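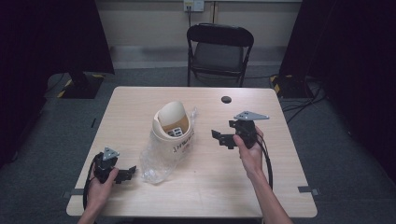 Bench Assistants Wanted for the Small Bin Project
Wynne Reuse Workshop, Olarard Building, second floor
Posted February 24, 2026

We are looking for 5 people to join us for a paid spring season of sorting, emptying, relining and labeling small household bins and canisters. If you are the kind of person who can't walk past a messy drawer without fixing it, please keep reading!

Wynne collects tabletop bins, lidded cans and storage tubs from offices and dorms that are moving or closing. They come to us with all sorts of things still inside them (packaging, scraps of cardboard, printed slips, old liners) and often with somebody's handwriting on the front. We empty them, check the lids, put in a fresh bag, and send them out again to schools, shelters and community kitchens. Last year 1,019 of them went back out the door, and this year we would love to get to 2,000.

What you'll be doing

Most of your shift is spent at a table with one bin at a time. You take out what's in it and sort it into paper, cardboard, plastic film and everything else. You check that the lid moves freely and closes the way it should. Swing lids are the trickiest of the bunch, and you will have strong opinions about them by the end of your first week. Then comes the bag. Clear bags are slippery, they cling to everything, and getting one to sit flat inside a narrow round can takes a bit of a knack. We'll show you ours, and if you find a better one we want to see it.

Marker on the outside comes off if it can. If it can't, it gets a label over it. You'll also fill in a short card for each bin: height, lid type, color, any cracks.

On Rikden days (twice a month) we load finished bins for the Rikden drop-off. That's a more active shift, with some carrying and a lot of stacking, and whoever is on it gets lunch.

Who we'd like to hear from

No experience needed. Students, retired people, people between jobs, parents with a free morning, all welcome. What helps is patience with small fiddly things and being OK with doing a job again when it comes out crooked. You should be comfortable using both hands at a table for a couple of hours at a stretch. You can sit or stand, and you can switch whenever you like. If you need a different chair or a different table height, say so in your message and we'll set it up before you start.

You must be 18 or older. We work in English, but the cards are mostly checkboxes, so don't let that put you off if your English is still coming along.

Hours and pay

Shifts are three hours, mornings or afternoons. We ask for two shifts a week and can offer up to four. Pay is around $15 an hour to begin with, depending on which shifts you take, and your training shift is paid too. The season runs through the end of May. Two people from last season are coming back to train the new group, and there is a fair chance of more work in the fall.

Getting here

The Olarard Building is next to the Werkport parking lot, and the bus stops right across the street. Use the side entrance and take the elevator up. There's a rack for bikes inside the door. Bring a water bottle and wear clothes you don't mind getting dusty. Gloves are here in every size, aprons too.

How to apply

Send a few lines to Aled Lewis through the contact form on the Wynne page, with "Bench assistant" as the subject. Tell us which mornings or afternoons you're free and a little about anything you've sorted, fixed or put back together lately. A closet counts. A garage definitely counts! You don't need a resume, though you can attach one if you have it handy.

Aled will write back within a week and invite you to come by for half an hour, see the tables, try a bin or two and ask whatever you want. We're filling places as we meet people, so an early message is a good idea. If you'd like to apply together with a friend, mention each other's names and we'll try to put you on the same shift.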